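Speaker notes: How the ward nomination rules work, and where they trip people up

April -- by the Imesmont Civic Desk

6 min read

Slide 1. Opening

Start on time. The hall booking ends at 9 p.m. and the chairs have to be stacked before then.

Scope of the talk: nomination for the Imesmont council by-election, from lodging the papers to the ballot draw. Campaign finance is a separate session. If someone asks about donation caps, refer them to it and move on.

Slide 2. The numbers

Enrolled electors in the ward: 2692. Votes cast at the last ordinary election: 1730. Winning margin after distribution: 167.

Leave the slide up while people write these down. The margin is the figure most will want, but the turnout matters more for planning. A by-election held on its own, with no mayoral ballot beside it, normally draws fewer voters than an ordinary election. Do not offer a forecast.

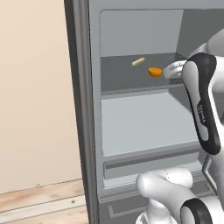 Render: Skollurora

Slide 3. Who can nominate

Three tests, applied on the day nominations close:

- enrolled in the municipality (any ward will do)
- not holding an office of profit under the council
- not disqualified under the local government rules

The second test catches casual employees of the council, including pool and library casuals. A leave of absence does not cure it. The person has to have resigned before lodging. The returning officer accepts the declaration at face value, so a mistake usually surfaces after the poll, when it is expensive.

Party endorsement is optional. A candidate who wants a party name printed on the ballot needs the registered officer's signature on the second form. That form is lodged separately and has its own receipt. Ask for both receipts.

Slide 4. Nominators

Each paper needs signatures from electors of the ward itself. Note the difference from the candidate test, where any ward is acceptable. Martinelli Street is the ward boundary. Residents on the north side are in, residents on the south side are out, and the street numbers do not help much because of the subdivision at the eastern end. Check the roll, not the letterbox.

Collect more signatures than the form requires. The office strikes out any that do not match the roll and does not ring the candidate to say so.

A signature may appear on one candidate's paper only. Where it appears on two, the earlier lodgement keeps it.

Slide 5. Deposit

Payable by bank cheque or card at the counter. Personal cheques are refused. Refunded if the candidate is elected or clears the first-preference threshold. Pause here for questions on the threshold -- there are always a few, and the worked example on the handout covers most of them. 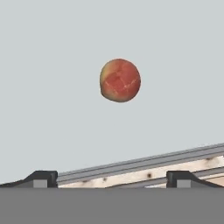
Still from the same render set.

Slide 6. Ballot draw

Held in the foyer an hour after close of nominations. Open to the public. Candidates may send a scrutineer. Two-stage draw: the first fixes the order in which numbers are allotted, the second allots them. Anyone wanting to object to the procedure has to do it before the second stage begins.

A withdrawal is possible up to the close and not afterwards. A name that stays in goes on the ballot even if the candidate announces they have stopped campaigning.

Slide 7. How-to-vote material

Registration opens the morning after the draw. Each version is registered separately, including translations. A reprint on different coloured paper is the same version. A reprint with a changed authorisation line is a new one.

Print runs: the Fonemen print shop takes orders in lots of 1000. Two lots were enough for the ward last time. Early voting runs through to the Sunday before polling week, so material is needed sooner than most first-time candidates expect.

Slide 8. Questions

Take questions on procedure only. Decline anything about individual candidates. If the discussion turns to the boundary review, note that submissions have closed and the review does not affect this by-election.

Handouts are on the table by the door: nomination form, party endorsement form, deposit worked example, ward map.

Related

Reading a distribution of preferences
Scrutineering for beginners: notes from the evening session
Imesmont boundary review: what was submitted
Donation disclosure dates for local candidates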